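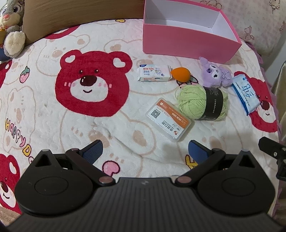
Eltero Pick and Pack unit – club review

Quick one, I promised the other coaches I'd post this before June and it is very nearly not before June.

Background for anyone new. We're the robotics club at Imgate, mostly Years 9 and 10, a couple of older ones doing it for a project mark. We'd done line followers to death. Wanted a unit on teaching a robot by showing it, where the kids do a job with hand-held grippers, record it, and then look hard at what they recorded. Blandine Fleury ran Eltero at her school last year and lent me her copy for a weekend. I bought ours after that.

What you get: a 168-page student book, a thinner coach book, a deck of task cards, and a login for Elen, their labelling software. $400 for a club licence. No hardware in the price! Read that bit twice, I didn't the first time. You bring your own grippers, box, objects, everything.

The book

Good. Plain writing, big margins, kids actualy wrote in them. Starts with one object, one gripper, one box. Then mixed objects. Then two grippers. Chapter on choosing objects is the best thing in it and I'd nearly pay for that on its own. It pushes them to pick stuff that behaves differently when you squeeze it. Ours settled on a ball of yarn, a makeup sponge, packets of wipes, a little plastic case and a lavender plush toy. All from home, cost us nothing.

And it wants a busy background on purpose. Bed with a bear-print blanket, pillows, more plush at the back. The kids who'd been practising on a bare desk got very cross about this. Strawberries and bear faces everywhere, and now find the thing you're meant to be picking up. Great discussion though – one of them argued for a plain sheet, another said no, real bedrooms don't look like that, and off they went for most of a session while I ate my sandwich.

Weak spots: chapter 4 on writing a task instruction is too short. "Put the items in the box" is their model answer and my lot pulled it apart in a minute. Which items? Any order? Does it count if the yarn's hanging over the rim? We wrote our own version, which is now better than the printed one (happy to share, just ask). Also the index is useless.

Task cards

Mixed. Nice thick card, survived being sat on. The early ones are spot on, single object, go again, go again. The later ones lean on a timer far too much. As soon as there was a stopwatch going my careful ones turned into grabby ones and the recordings were rubbish. We binned the timer cards after the second week and swapped in "do it the same way your partner just did", much harder than it sounds.

I'd like more cards on soft things. Yarn gets one card. One! It's the object they argued about most. Loose strands, where do you hold it, by the paper band or the middle? Plush gets a bit more space, with a decent card on where to grip and why an ear is a bad choice.

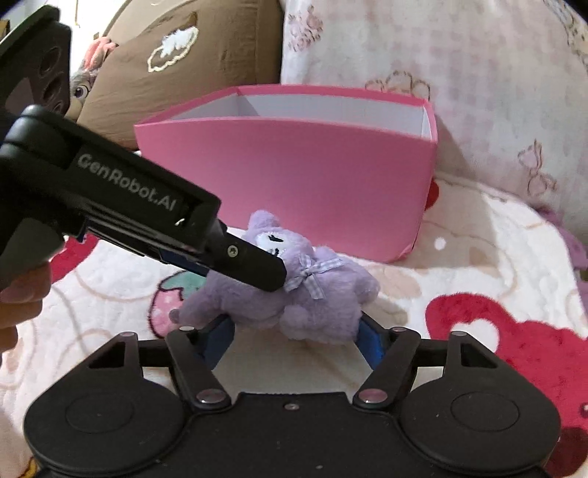 Lavender bear, pink box, a gripper each – two-person card.

Two-gripper work was the highlight for me. The book has them agree who goes first and say it out loud, then do the run in silence. Sounds a bit precious, worked a treat. You do need elbow room. Two kids plus two grippers round a single bed is a squeeze, and whoever's waiting needs somewhere to wait that isn't the pillows. Plan for that.

Get a box with a wide opening. Ours is open-top, no lid, pink outside and white inside, and the white inside is handy when you're going back through footage later. Fleury says her group used a deep dark one and regretted it.

Elen (the software)

Hmm. Does the job. You load a run, mark where it starts and stops, mark each grasp, give it a pass, fail or redo. Kids had it worked out in one session. But it logs you out if you leave it alone, and it doesn't always save first. Lost a whole afternoon of labels that way and there were tears, some of them mine. Save constantly. Export is fine, searching is slow once you've got a lot in there. We finished the term with 197 labelled runs and by then I could put the kettle on while it found one.

Also it insists on one label per run, so if a grasp slips and the kid recovers nicely, it's either a pass or a fail. The slip and recover ones are the intresting ones! We kept a paper notebook next to the laptop for those. Support did reply to me, same day, said it's on the list.

vs the Pitkänen book

People keep asking. Pitkänen is cheaper and deeper on the maths, and the exercises are really for older students. If you've got seniors who want to train something themselves, get that. If you've got 14-year-olds who need to be doing something with their hands by 4 pm, Eltero.

Would I buy it again

Yes, with grumbles. Four out of five for the book, three for the cards, two and a half for Elen till the saving gets fixed. Coach book I barely opened so no score.

Our copy can be borrowed over the holidays, student book and cards only, the login's tied to the club. Bring it back with all the cards in please.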